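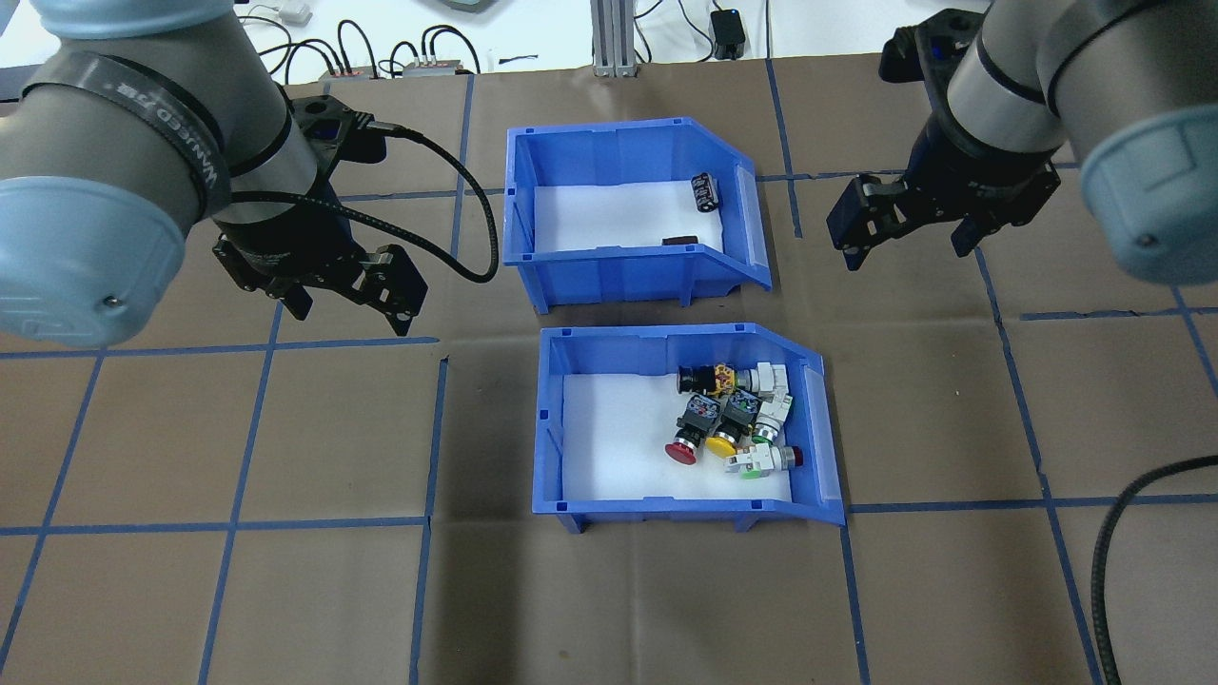
Push buttons have a way of piling up. At the Etton repair shop, Ximena Paredes had 36 of them in a drawer before she decided to sort them. Red mushroom heads sat with yellow caps, and nothing was labeled.

She now uses open-fronted bins with a foam liner on the floor. Small parts don't slide around on foam, and the low lip lets a hand in without tipping anything out. The bins go side by side at the far end of the table, and the sorting starts there.

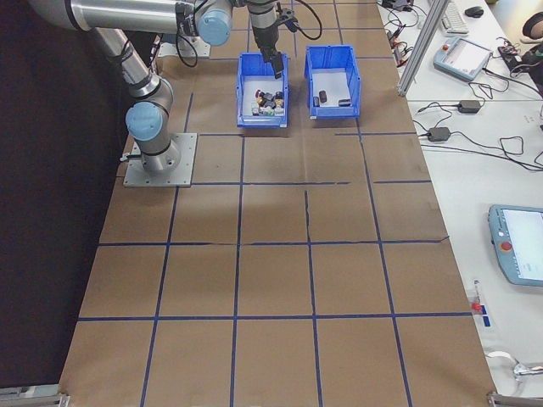
Two blue bins at the end of a table covered in kraft paper.

The paper costs little and can be thrown out when it gets dirty. Tape divides it into squares, one square for each kind of part. Paredes lays the lengthwise strips first and the cross strips after. The job takes her three evenings a year, usually starting in July.

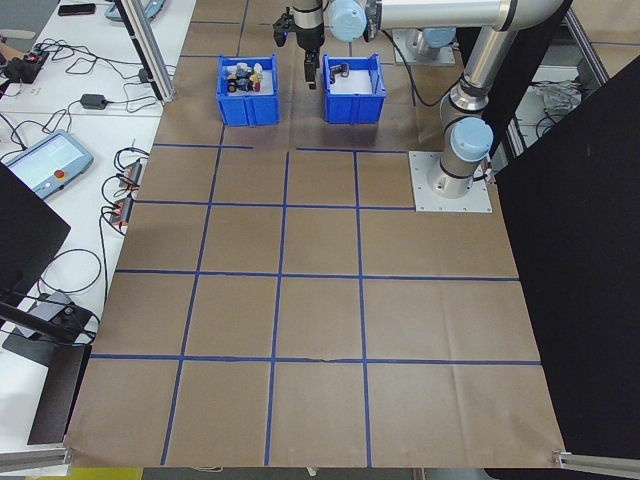 Zoi Tsoukalas would skip the grid and go straight to small jars, saying that tape lifts after a month and the squares get ignored anyway. Paredes has tried jars. She found she stopped looking in them.

Her one rule is that a part with no match after two rounds goes in the spares box. Brackets and odd switches mostly end up there.

Old tape can stay down until the paper is changed. A loose end gets pressed flat or trimmed with a knife.
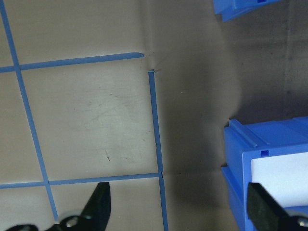
Blue tape marks out a square on the work surface.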